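Trellbridge Street Food Market: Trader's Set-up Guide
Section 4: Pitching up and getting ready to serve 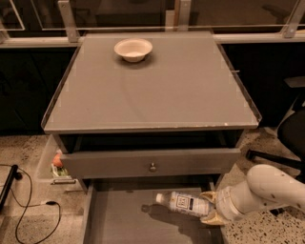
Grey two-drawer unit with a small round bowl on top.

Welcome to market day! This section takes you from the gate to your first customer. If you have traded with us before, please still read steps 3 and 7, as both have changed since the spring.

Before you leave home, check that you have your pitch card, your food hygiene certificate and your gas safety record. Paper copies are best (the phone signal on the field is dreadful).

1. Arrive at the Jurkach Lane gate between 7 am and 8.30 am. Show your pitch card and you'll be given a coloured ticket for your windscreen.

2. Drive to your pitch at walking pace with your hazard lights on. Traders on the river side go in first.

3. Line up the front of your stall with the white rope, not the kerb. Leave 40 cm clear on each side so that people can get through to the water tap.

4. Put up your gazebo and weigh down every leg before you unload anything else. We ask for 20 kg on each leg, even on a still morning. The wind comes off the river without much warning.

CAUTION: Do not use tent pegs. There are cables under the grass.

5. Unload, then move your vehicle to the Lestel car park by 9.15 am. It's a short walk back and the bakery on the corner does a very good bacon roll!

6. Set up your cooking area at the back of the pitch, with the hand-wash station within reach of whoever is handling food. Fill your water carriers from the blue tap only. The green one is for buckets and mops.

7. Plug in at the Ogundipe power post nearest to you. Each socket is shared, so add up what you plan to run first. A rice cooker at 700 watts is fine; a rice cooker, a kettle and a fryer together will trip the whole row and you will not be popular.

Note: If the post does trip, switch everything off at your end, then call the market desk. Please don't reset it yourself.

8. Light your gas and check every joint with leak spray. Keep spare bottles upright and outside the gazebo, well away from the public.

CAUTION: Never change a gas bottle while a burner is lit, and never cook with the back flap closed.

9. Put up your menu and prices where the queue can read them before they reach you. Allergy information has to be on show too. Big, clear lettering works wonders, and so does a tray of tasters if you've got the hands to spare.

10. We open at 10 am. The bell rings twice, and you can start serving on the second ring.

Note: There are 28 pitches this season and every one of them is taken, so if you can't make it, ring us by Thursday evening and we'll offer your space to someone on the waiting list. They'll be over the moon.

For packing down, waste oil and bins, go to Section 5.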